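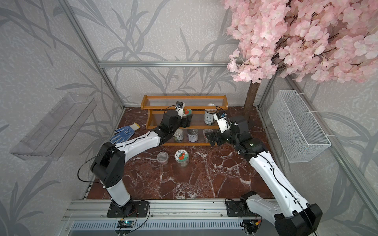

Kirsten Norðdahl objected that the February import series could not be compared with the one before it until the exchange rate rule was settled, and she asked that the entry open with her objection.

Trade Data Workshop, notebook entry
8 Mar 2024

Her point is accepted. The January file converts invoices at the rate on the day of customs clearance. The February file uses the monthly average. The difference is small in a quiet month, but the krone moved enough in the second half of February to shift several product lines from a fall to a rise. Until the files are rebuilt, no month-on-month change is to be quoted outside the unit.

Work done

The February declarations were loaded from the Edcombe extract. The file holds 135 product lines under the industrial goods heading. Of these, 61 have a unit value that can be followed from one month to the next. The rest are either too thinly traded or have had their quantity unit changed from pieces to kilograms, and they were set aside in the holding sheet without further treatment.

Hüsnü Akgül ran the unit values twice, once with the clearance-day rate and once with the monthly average. The two runs give the same sign for most lines. Where they differ, the line is marked "R" in the fourth column of the working sheet. Lines marked "R" should be left out of any chart until both months are on one rule.

The duty column was then compared with the published tariff schedule. Three lines show a duty paid above the scheduled rate. In two of them the importer appears to have claimed no preference at all, although the goods came from a country covered by the agreement. This was also seen last year and may simply mean that the origin certificate was late. The remaining line is harder to explain. The rate applied matches the old schedule, so it may be an error in the declaration or in our copy of the schedule. Kipchumba Temba has the printed version and will compare the heading text, including the footnotes.

Use of preferences

The short note on the use of tariff preferences was discussed. The draft measures use as the value of goods claiming the lower rate divided by the value of all goods from partner countries. Hanne Hjaltadóttir would divide by eligible goods only. Goods that already enter free of duty give an importer no reason to claim, and counting them makes use look weaker than it is.

The change was agreed. The earlier table stays in the folder under its old name, with a line at the top stating which base was used. The two tables must not be mixed in one chart, as happened in the autumn draft.

Supplier returns

Returns from Drendex and Juhl have been received and entered. Juhl reports prices with freight included, and Drendex reports them without. The questionnaire asks for prices without freight but does so in a footnote, and the wording should be moved into the question itself before the next round. Timero has asked for more time and was given a further 20 days. Its earlier return is not to be carried forward as a stand-in. The cell remains blank.

Drendex added a remark that its customers are placing smaller orders more often, to avoid holding stock while the tariff review is open. It is one firm's remark and does not support a general statement. It may nevertheless bear on the unit values - smaller lots usually cost more per piece - and Hüsnü Akgül will look at average shipment size in the same lines.

Points left open

The choice between clearance-day and average rates. Kirsten Norðdahl favors the clearance-day rate throughout. Kipchumba Temba notes that the partner country's figures use the average, and that the mirror comparison will suffer if we move away from it. Both versions are to be kept for now.

Whether re-exports should be removed before the preference table is made. Hanne Hafstein has the warehouse codes and will say whether the flag can be trusted for the full period.

Rebuild of the January file on the monthly average: script is in the shared folder, not yet run. The old output should be copied before anyone starts it, as the script writes over the file of the same name.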